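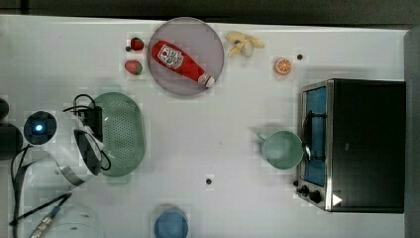
Frequently Asked Questions About Recording With Us

Thank you for taking an interest in the Plunar tabletop collection! Most of the people who write to us are thinking of joining as operators, and a few just want to know what we do all day, so we've tried to answer both kinds of letter in one place. Dineo Gumede wrote the first version of this page and it has grown quite a bit from there.

What exactly are you collecting?

Short recordings of a robot arm doing small kitchen jobs while a person steers it. Each recording is one example. It holds the camera video, the positions of the arm and gripper, and a plain sentence saying what the job was, such as "move the colander to the left of the plate." The learning system studies a great many of these and tries to work out what to do when it's given a sentence like that on its own. The July release has 1,926 examples in it, and we're rather proud of that.

Why is the table so mixed up? A ketchup bottle on a plate?

We get this one a lot, and it's a fair thing to ask! Real counters are a jumble. If the colander were the only thing out, the system could learn to grab whatever it sees and still look very clever. So we leave strawberries and a banana bunch out while the job is about something else, and we put a mug right in front of the toaster oven door, or lay a bottle across a plate, and let the operator deal with it. Operators get a layout sheet at the start of each session, and we have 27 of those at the moment.

Do I need any experience with robots?

None at all. Our newest operators have come from restaurant work, sewing, and driving a school bus, and they all did nicely. You'll have 16 practice runs before anything you record is kept, and you're welcome to ask for more if your hands still feel clumsy. (Mine certainly did.)

What if I drop something or bump the wrong object?

Please keep going if it's safe to. Set the bumped thing aside only if the job calls for it, finish as well as you can, and mark the run as "recovered" on the Rirgate screen. We like those runs very much, as they show the system how to get back on track. If the gripper is pressed hard against a rim or the table and won't come free, use the stop button and call whoever is on shift.

How long is a session?

You'll work through five jobs, then take a proper break away from the table, then do five more if you feel up to it. Steering is more tiring than it looks, and tired hands make jerky recordings.

Do you throw recordings away?

Yes, some of them. Nabila Tawfik goes over each batch and takes out the ones where the sentence doesn't match what the arm did, or where the video has dropped out for a long stretch. A little blockiness here and there is fine and we leave it in.

Can I use the examples in my own project?

You can, for teaching and research. Write to the Clerham office with a few lines on what you have in mind, and we'll send you the terms and a download link. Please tell us which release you're using when you report a problem, so we're all looking at the same files.

This page was last changed on 29 Jul 2022.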